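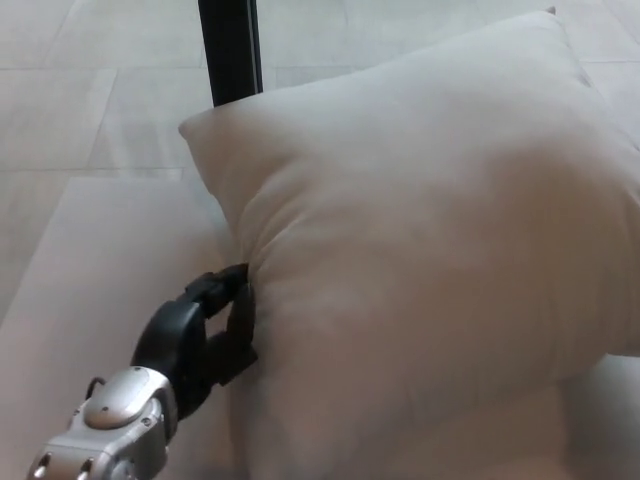
Section 5: Your first shift with the Ustard pillow station

Welcome to the part of the guide we most enjoyed writing! By now the arm is bolted down, the safety check is signed and the Harahap controller shows a steady green light. What follows is for the people who will work beside it every day, and you don't need any technical background.

The station takes over the lifting and turning of filled pillows. You keep the jobs that need a trained eye: checking seams, judging the fill and deciding what goes back for rework. At the Rormont finishing room, where we tried out this guide, the team now swap between checking and packing every 55 minutes, and they set that pattern themselves.

5.1 Starting up

1. Clear the support surface. Loose threads and labels can be picked up along with the fabric.
2. Turn the key on the Harahap controller to RUN and wait for two short tones.
3. Choose the pillow size on the touch panel. If you are not sure, choose SQUARE, MEDIUM.
4. Lay one pillow flat and plump it lightly by hand. It can lie at an angle - the arm will find an edge by itself.
5. Step back behind the yellow line and press GO.

Note: The fingers grip a fold of fabric at the edge, so a few fine creases spreading out from the grip are normal. Deep creases mean the grip setting is too high (see 5.2).

5.2 Setting the grip

The grip scale runs from 1 to 139. Start new covers at 30 and go up in small steps.

1. Press HOLD while the fingers are closed on the fabric.
2. Look at the fold. It should be small and gathered, with the stuffing left outside it.
3. Press + or - until you are happy, then press SAVE.
4. Run five pillows and look at each edge before you carry on.

Caution: Never reach between the fingers while the light is green. Press STOP first and wait for red.

Caution: Keep sleeves, lanyards and long hair away from the wrist and its cable.

5.3 Sharing the work

Anyone on the shift may press STOP, for any reason, and does not have to ask first. Please make this clear to new starters on day one.

Settings you save are kept under your team's name, so the late shift can pick up your good ideas! Write odd results in the Brendelora logbook as well, especially slipped corners and covers that would not grip. The people handling these pillows all day spot things our engineers miss, and the size menu was reordered after comments from the packing bench.

5.4 End of shift

1. Take the last pillow off the surface.
2. Press PARK and wait for the arm to fold back.
3. Wipe the fingers with a dry cloth. Do not use spray.
4. Turn the key to OFF and hand it to the next shift lead.

Section last revised 8/21/26. Cleaning and spare finger pads are covered in Section 6.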